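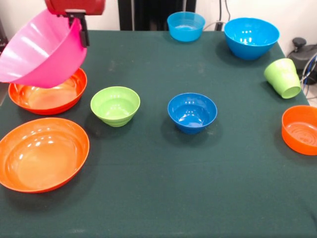 Tabletop reset rules: is anyone really following the Stundus checklist?

mudflap_ee
Posted in April, edited once

We've been asked to adopt the Stundus checklist for all our tabletop work, bowls and cups on a cloth, the usual. I've read version 2 twice and I have doubts. Rule one says the layout has to be "sufficiently varied" between episodes. Sufficient according to whom? Give two operators the same bowls and one will scatter them while the other puts them back more or less where they were, and both will tick the box.

Then there's the rule that a run counts as a success if the object "ends in the intended place." A bowl half on the rim of another bowl, is that in? I asked and was told to use judgment. If I'm using judgment, why do I need a checklist?

Also it wants 200 episodes per layout family and never says what a layout family is.

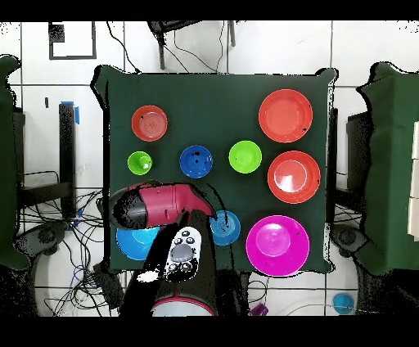

Araceli Figueroa
Re: Tabletop reset rules

You're being hard on it. Before we had the checklist at Tejada, people threw out failed runs without writing it down, and our last set came to 3,079 episodes with no record of what was dropped. The line about logging every discard is worth the whole document. Vague rules can be tightened later – no rules can't.

mudflap_ee
Re: Re: Tabletop reset rules

Fine, the discard log I'll give you. But who checks it? Ours is a spreadsheet the operator fills in at the end of a shift, from memory. I could write "dropped, gripper slipped" for anything I didn't like the look of.

And the part on tipped or upside-down objects is worse. It says to reset them upright "where practical." So one site stands everything up, the next leaves it lying, and then somebody pools the data and wonders why the numbers don't agree.

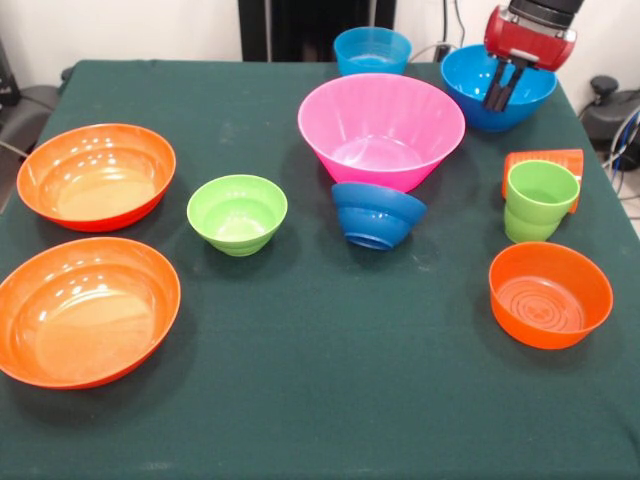
I'd want that rule to pick a side. Either any pose is allowed and you log it, or everything starts upright and a run that doesn't is void. I don't much care which.

Covadonga Echevarría
Re: Tabletop reset rules

Disagree on voiding runs. We tried it on Plommont and operators started nudging things upright in the middle of an episode to save the run. Log the pose and keep the data.

Agree on the 200, though. I have seen people quote 1,000 as well and neither number came with a reason.

mudflap_ee

OK, logging over voiding. But the log gets filled in per episode, before the next reset, or I'm not signing it.

Araceli Figueroa

Send them that wording. They do take comments, it's just slow.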